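Research diary, January

Morning. Reran the Cullen placement search overnight on the living room scene. The method is the same one Pascal Ostermann and I settled on before the break: the planner doesn't get a grasp target directly, it gets a ranked list of viewpoints, and it is allowed to move the base only when the expected drop in pose error pays for the travel. Travel cost is weighted at 70 in this batch. The old weight made the base wander.

343 episodes finished. 222 met the success criterion (object pose within tolerance, no contact with furniture). The rest split between timeouts and bad pose estimates, and I have not separated them properly yet.

Spent the first hour on the close-range views. The couch fabric has a fine dotted texture and the feature matcher likes it far too much. It pulls matches from the upholstery and drags the estimate for anything lying on the seat. Masking the couch by its depth plane helps until the arm comes in low, at which point the plane fit gets worse as well.
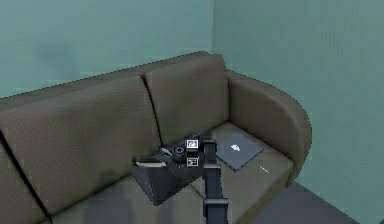 Arm over the seat cushion, laptop and orange object at right.

Anayeli Medrano asked whether the tags on the gripper could be used to correct the camera extrinsics online. They could. In simulation the extrinsics are exact, so it would fix nothing in this batch, but it should go into the Wergate branch before anyone runs on hardware. Made a ticket and put her name on it.

Afternoon. Changed the viewpoint sampler. It was drawing 100 candidates in a ring and throwing out those in collision, which leaves very few good ones when the couch is in a corner. Now it draws along the open side only. The hallway counts as open floor in the occupancy map, so a share of the candidates end up there, looking back. Isauro Barrera thinks these are wasted. I would like to see the numbers first.

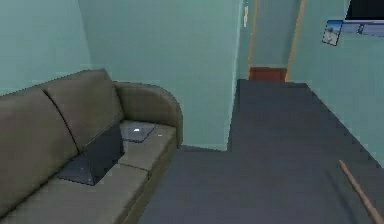
Page last changed: January, 4:40 pm, by btovar

Lid angle matters more than I had assumed. When the laptop is open with the back of the screen toward the camera, the estimator often locks onto the lid alone and reports a closed laptop standing on edge. The score for that wrong answer is high, so the planner sees no reason to move. I added a second hypothesis per object and made the planner pay attention to the gap between the two scores. First few episodes look better. Too few to report.

Flat dark items near the armrest are still the weak case. From a low angle they have almost no visible area.

Evening. Faustino Quintero sent the wide views from the Keldale configuration, which I needed for checking the travel term.
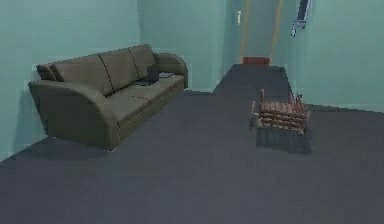

With the travel weight at 70 the base stops short of the couch in too many runs, takes one more look from where it is, and times out. Lowering the weight brings back the wandering. I suspect the term should depend on how many hypotheses are left, and a constant is simply the wrong form. Wrote this up for Pascal and left the Cervantes baseline untouched so there is something to compare against.

To do: split the failures by cause, rerun with the two-hypothesis estimator on the same seeds, ask Isauro for his script that plots candidates on the map.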